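Went to the Turnura open day this afternoon. Robots, mostly arms and hands. Writing it up in bits on the train home, so sorry if it's out of order.

It's free if you register, and they send you a code for the door. I registered in July and forgot about it until the reminder came. The queue at two o'clock was short. By four it was out past the cloakroom.

You get a lanyard and a folded map. The map lists 51 stands, which is too many for one afternoon. I ringed the ones to do with gripping and skipped the rest. Mobile platforms will have to wait for another year.

Reason for the interest: at work we pack spare parts into bags, by hand, all day. We have 2 arms on the line already, both with suction cups. Suction is fine on boxes and useless on a soft bag with a bolt in it.

First stop was Arnen. They make two-finger grippers and they know what they're good at. The man on the stand asked for our part weights before he said anything else. I liked that. He wrote them on the back of his own card and gave it to me, so now I have my own part weights.

Their demo was pick and place with metal brackets. Quick, steady, a bit dull to watch. Dull would suit us very well.

Then a talk in the side room by Sebastião Cavalcanti, on handing objects between people and machines. Half an hour, no video, hardly any slides. Best part of the day for me.

His main point was that letting go is harder than taking hold. When a person passes you a cup, you both feel the moment the weight moves over. A machine has to work that out from its motors or from sensors in the fingertips, and if it gets it wrong you end up in a tug of war.

He said thin packaging is one of the worst things to hand over. It weighs almost nothing, it changes shape, and it's often see-through, so cameras struggle with it as well. Someone from Cisano asked whether better cameras would fix it. His answer was "some of it" and he moved on.

I asked about speed. He said nearly all the hands he's worked with can move faster than people are comfortable with, so they get slowed down whenever someone is close by. Worth knowing if you're doing sums on cycle time.

Back in the main hall I went looking for hands with proper fingers. There's a lot more metal in the knuckles than I'd pictured. Small bolts and linkages at every joint. My first thought was who cleans it, and how often.

I put that to one of the engineers from Choi. She said most customers fit a glove and replace it when it wears through. I asked how long a glove lasts and she said it depends what you're picking up, which is fair enough. She's going to email me a figure.

Prices: almost none on show. You leave your details and someone rings you. I left mine at 5 stands, so I expect a busy phone.

Would I put a fingered hand on our line? Not yet – too many moving parts for what we need. I'd like to try one on the returns bench though, where every item is different and there's no great hurry.

Practical notes for anyone going next time. Wear flat shoes. Eat before you arrive, the sandwiches had gone by three. The talks fill up early, and the side room is up the stairs past the lifts, which the map doesn't show.

Last one, from the main hall. Going to look up the glove thing properly when I'm home. 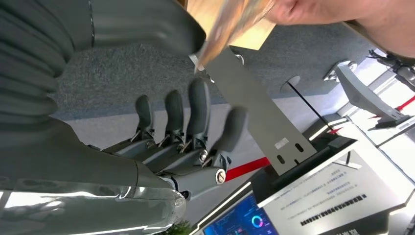
A plastic bag held out over a robotic hand at the open day.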